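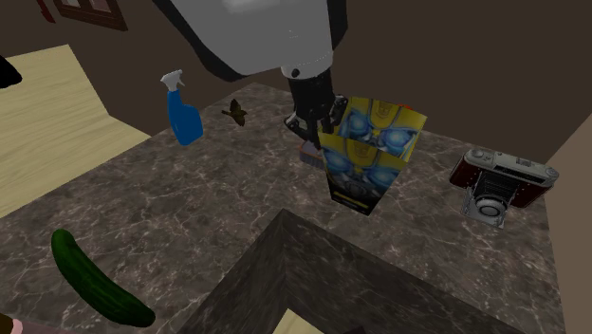

Simulated counter scene, gripper over the two toy boxes.

How much should I mess up the counter when recording demos in sim?

Asked by tidewrack, September

Hello all! I've been collecting demonstrations in a simulated kitchen for a pick and place policy and I'm having a brilliant time with it, but I've hit a question I can't settle by reading.

The task is "pick up the box and put it down by the camera". Up to now I had one box alone on the marble, and the policy learned it very quickly. Then I turned on the clutter option and it fell apart. So I'm recording again with random objects dropped in: a spray bottle, an old folding camera, a cucumber, a little bird figure, and a second box with exactly the same artwork as the first. You can see how close together the boxes end up, one tilted back behind the other.

My questions:

Should every episode have this much stuff in it, or should I mix in some bare ones?

Are two identical boxes fair? The instruction only says "the box", and I have been picking whichever one I can reach. I've a feeling that's bad.

Also the bird floats a bit above the counter. Do I bin those episodes?

I drive the arm by hand with a 3D mouse and can manage 20 good episodes in an evening before my wrist complains. I'm using Trallen for the scenes, if that matters.

Answer 1 (accepted)
Yeison Benavides

Lovely problem to have, and you're closer than you think!

Mix them. I keep a share of the episodes nearly bare, a bigger share with one or two things near the target, and the rest properly crowded. If everything is crowded the policy takes far longer to get the basic reach, and if you look at the early checkpoints they just hover. Same total number of episodes, just spread out.

The identical boxes are the part I'd fix first. "Whichever one I can reach" is a rule in your head and the policy can't see your head. Some of the time you'll go for the front box, some of the time the rear one, from starts that look almost the same, and a simple policy will average the two and close its fingers in the gap between them. I did precisely this on a set we called Skakport and lost a fortnight to it. Two ways out:

Write the instruction so there's only one right answer ("pick up the front box") and stick to it in every single episode.

Or keep "the box" and use something that can cope with more than one good answer. Diffusion type policies are decent at this. You'll still want plenty of both choices in there, so that one isn't a rare oddity.

For a first go I'd do the wording. It's an edit to a text field.

One more thing about boxes standing this close together. When you lift one, the other will move, and it's tempting to restart because it looks untidy. Please keep those! A neighbour sliding or toppling during the lift is exactly what you'll get at test time. I only throw an episode away if I dropped the target and never got it back. If I fumbled and then recovered, it stays in, and I'm pleased to have it.

Slow down over the last bit before the grasp as well. People race in because they know where the box is. My first 5 sets were all like that and the policy copied the rush beautifully.

Answer 2
gorsebank

Agree with most of that. On the bird - check whether it's being dropped in and your recording starts before it lands, or whether its collision shape is bigger than the model you see. If it's the first, let the physics run for 3 seconds before you start recording and it should sort itself out. If it's the second it will sit up off the surface for ever, and the gripper will bump against thin air if it goes near. I'd fix the shape or drop that object from the list. No need to bin what you've got so long as the arm never touched it.

Also have a look at your random placement. Is the camera always on the right? If it never moves, the policy may learn "go right" and ignore the camera completely. Shuffle it and see.

Answer 3
pennant2

i just use Kilent and let it generate them all, much quicker

Comments

tidewrack: Thank you both, this is so useful! Checked the placement and yes, the camera has a tiny spawn area, it hardly moves at all. I've widened it. Changing the wording to front box / rear box tonight and re-labelling the old ones by hand.

Yeison Benavides: When you re-label, go by which box the fingers closed on and not by where the arm was heading at the start. I changed my mind halfway more often than I'd have guessed.

tidewrack: Ha, yes, just found 2 of those already.

gorsebank: What was the bird in the end?

tidewrack: Collision shape. It's a plain block as wide as the wings. Swapping it for a proper one and keeping the bird, I've grown fond of it.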